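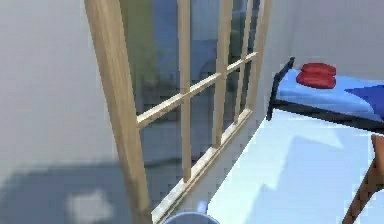 Apr 18, 2019

I gave up reading on my phone in February. I had been doing it for years, mostly in bed, and I noticed I could not tell you what I had read the night before. I could remember that I had read something, and often that I had been annoyed by it, but the thing itself was gone by breakfast.

So I put the phone in the kitchen drawer at night and went back to library books. My card had expired, and getting a new one meant bringing in a utility bill, then coming back because the bill was too old. The branch on Teixeira Street is open until six most days and until eight on Tuesdays, so Tuesday became library day.

The first thing I learned is that I had forgotten how to pick a book. Online, something is always being pushed at you. At the library I stood in the fiction aisle and read spines for half an hour and went home with a thriller I didn't finish and a history of canals that I did. The canal book was long and had very small type. I liked it a lot. It had a whole chapter on lock keepers and what they were paid, and another on a lawsuit over a towpath that dragged on until both of the men who started it were dead.

After that I made a rule, which is two books at a time, one I know I want and one I take off the shelf without reading the back. The second kind has gone badly more often than it has gone well. I got a cookbook for people who own smokers. I got the third volume of a fantasy series and read sixty pages before I accepted that I was never going to know who the queen was. But I also got a collection of letters from a farm family, the first one dated 1813, and I have been telling people about it ever since.

The letters are mainly about weather and money. There is a brother who moves away and writes home asking for things: shoes, seed, a particular knife. He never says thank you. His sister writes back with the prices of everything she has sent. About halfway through the book he stops asking, and a few letters later you find out he has married and his wife is doing the writing. She is much nicer, and she spells worse. I read the whole thing in four nights, and then I read the notes in the back, which I never do.

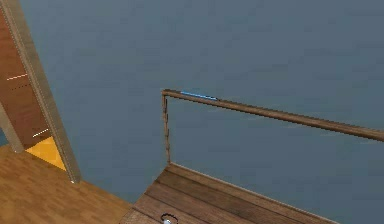

What surprised me was how much slower I read on paper. I timed it, since I wondered if I was imagining it. Some 44 pages in an hour for a novel, less for anything with footnotes. I would have guessed twice that. On the phone I must have been skipping whole paragraphs, and I think I had been doing that for so long that it felt like reading.

I also stop more. If there is a word I don't know, I either work it out or I leave it, because getting up to look it up means going to the kitchen and taking the phone out of the drawer, and I know what happens then. I keep a list on an index card, which is also my bookmark. This month's has "selvage," "fallow," "puddling" (that one is canals, it means packing wet clay to keep the water in) and a name I wanted to check and now can't read because of my handwriting.

My friend Adjoa Adjei reads on a tablet and thinks this is all a bit much. Her point is that she gets through more books than I do and remembers them fine. That's true. She can tell you the plot of something she read in college, including who was lying. I think she is just better at it. She also pointed out that the tablet has a light built in, and I had to go out and buy a lamp.

The lamp took three tries. The first one clipped to the headboard and slid down it. The second was fine until it started to buzz. The one I have now sits on a stack of books on the nightstand, because it is too short otherwise. The books under it are ones I own and have been meaning to read, so in a way they are finally being used.

A few practical notes, because a couple of people asked after my last post.

Holds are free at our branch and you can place them from home. I did not know this for the first month and was walking over to see whether things were in.

You can renew twice unless somebody else is waiting. The canal book I renewed both times.

There are no fines on children's books here, but there are on everything else. They add up more slowly than I remembered.

If a book is falling apart, tell the desk. I had been taping a loose page back in, and the librarian was polite about it, but she would have preferred that I hadn't. They use a different kind of tape.

I don't know if I'll keep the phone in the drawer through the summer. I travel for work in the summer, and the canal book weighed as much as a pair of shoes. I may let myself use the tablet on planes. For now I have a novel about a bakery that I chose on purpose, and a book about knots that I didn't. I'm on the knots. They're both due back on Tuesday.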